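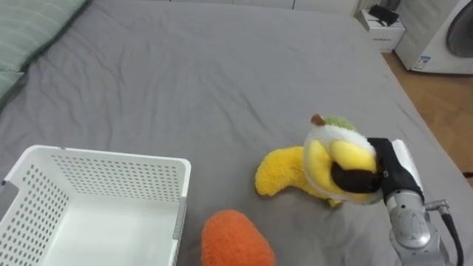

Stosetti Club Racing Suit, Two-Layer

Entry-level one-piece suit for club circuit racing, hillclimb and tarmac rally. Cut for drivers who spend most of the season in the car and the rest of it underneath one.

The Club is the suit most of our customers start with. It has two layers, a soft knitted lining and a woven outer, and it's light enough to wear through a summer test day without having to peel it off to the waist between sessions. The older Club had a single zip pull that was hard to find with gloves on. The current version has a longer tab at the collar and a storm flap that closes over it.

Shoulders have external straps stitched through both layers. The arms are set forward a little, so the suit feels tight across the back when you stand up straight and comes right once you're belted in. Please keep this in mind when you try it on at home. Sit in a low chair with your hands out in front of you before you decide it's too small.

Fabric and construction
Outer: woven aramid, matte finish
Lining: knitted aramid, brushed on the inside
Layers: 2
Fabric weight: 300 gsm
Stretch panels: lower back, underarm and behind the knee
Cuffs: ribbed knit at wrist, boot-cut at ankle
Pockets: two at the hip, no zip
Collar: stand-up, offset closure

Colours
Black, navy, mid grey, red. Contrast piping is white on all colours except the grey, where it's black. The red is made in smaller runs and is often out of stock in the middle sizes by May.

Sizing
Sizes run from 46 to 64 in even numbers. Measure chest, waist, hips and the full torso loop, which goes from the crotch over one shoulder and back again. The torso loop matters most in a one-piece. If you fall between two sizes, go by the loop measurement and have the waist taken in. Any alterations need to be done with aramid thread, and some scrutineers will want to see who did the work. We can do leg and waist alterations here before the suit is sent out. Altered suits can't be returned.

The women's cut is sold separately as the Stosetti Club W. It has a different hip and shoulder and a drop-seat zip.

Approval
The approval label is sewn to the outside of the collar at the back. Don't remove it or stitch over it. Check your series regulations before you order, as some national classes now ask for a three-layer suit, in which case look at the Cirnon GT in the same section.

Embroidery and badges
Names and flags can be embroidered on the belt or chest. We stitch through the outer layer only. Iron-on patches aren't allowed on any approved suit and will void the warranty. Allow extra time for embroidery at the start of the season — the machine is usually booked well ahead.

Care
Turn the suit inside out and do up the zip. Wash at 30 degrees with a mild liquid detergent, no softener and no bleach. Hang in the shade to dry. Don't tumble dry. Fuel or oil on the outer should be dealt with straight away, and a suit that has been soaked in fuel should be replaced.

Price
$400 including GST. Embroidery is extra.

Delivery and returns
Stocked sizes are sent by tracked post. Unworn suits with tags attached can be exchanged for another size. You pay the postage back to us and we cover the second trip out.

Often bought with this suit
Drareo mid-cut boots
Amarasinghe long-sleeve underwear top
Cirnon open-face balaclava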